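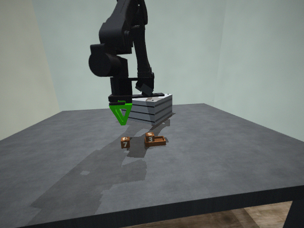
About Meireles Language School

Welcome, and thank you for stopping by! If you found us through a neighbor or a coworker or your kid's piano teacher, you're in good company, as that's how most of our students get here.

Meireles is a small evening language school with classrooms upstairs at 318 Nukside Avenue, over the tile shop. We teach Portuguese, Greek, Malayalam and English to adults of every level, and on weekend mornings we have a children's group in Portuguese that gets louder every year (we love it, and so far the tile shop has been very kind).

How we got started

Natanael Meireles began teaching Portuguese at his own kitchen table, to two nurses who wanted to talk with their patients and a retired bus driver who had married into a family from Recife and was tired of missing the jokes at dinner. Word got around. When the kitchen got too full he moved the class to the back of a bakery, where everybody learned the names of the pastries long before they learned the past tense, and after a few happy, crumby years there we signed the lease on Nukside Avenue. That was 21 years ago, and Natanael still teaches the beginners himself. He says it's the best job in the building and he won't give it up to anyone.

Who you'll meet

Silvana Leite runs the office and is probably the person who will answer when you call. She also teaches our conversation hour, which officially ends at 8:30 and usually doesn't.

Valdir Teixeira teaches intermediate and advanced Portuguese and leads the reading group. They are partway through a very long novel at the moment, and newcomers can jump in at any chapter, as Valdir is always glad to tell the story so far.

Prodromos Tsoukalas has taught Greek with us since our second year upstairs. Many of his students are learning the language their grandparents spoke, and he keeps a drawer of old songbooks for them to borrow.

Keerthana Kurian joined us to teach English and then talked us into offering Malayalam too, and we're so glad she did! Her first class filled up before we had even printed the flyer.

What our classes are like

Groups are small, and you'll be talking from the first evening, mistakes and all. There is homework, but we keep it short because we know you have jobs and children and dishes. If you miss a week, your teacher will send you the pages and save you a seat.

Our lending library now has 3178 books, mostly donated, and you're welcome to borrow from it whether or not you're enrolled. Just sign the notebook by the door.

Come and see us

New terms begin in January, March and September. You can sit in on one class free of charge before you decide, and Silvana will be happy to find you an evening that works. The office opens at 4 p.m., and the coffee is usually ready by five.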